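Facilities > Workplace Standards > Desk Checks

Overview | Schedules | Forms | Contact

Shared Desk Inspection Checklist - Boateng Building, Room 1412

Complete one sheet per desk each November. Mark each item Pass, Fail or N/A and enter a comment for every Fail.

1. Work surface level, with no splinters or raised edges.
Pass. Light wear to the finish, no action.

2. Drawer unit closes fully.
Fail. Lower drawer catches - work order 1704 submitted.

3. Power strip mounted under the desk, not on the floor.
Pass.

4. Walkway behind the chair clear to the wall.
Pass.

5. Surface clear of bags, clothing and loose paper.
Fail. Gray fabric item with a zipper left in front of the white file sorter, and a small sheet of paper beside it. Personal items are to go in the Trodow lockers.
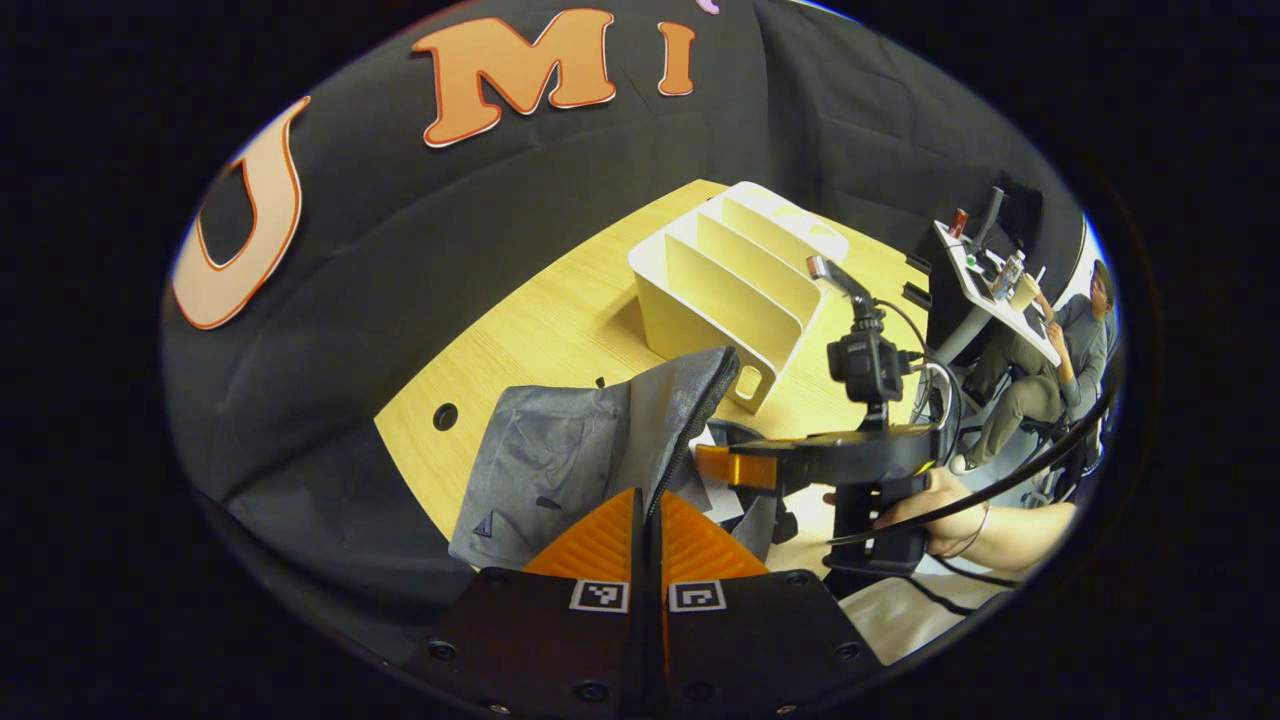

6. Cable grommet open and free of sharp edges.
Pass. Cover to be ordered with the next Pellura supply request.

7. Task light secure and working.
N/A. No light assigned to this desk.

Failed items are to be corrected within 12 working days. Return completed sheets to the Facilities desk, extension 2000.

Related items
Locker Assignment Form
Chair and Footrest Checklist
Maludard Annex Desk Checks
Reporting a Damaged Outlet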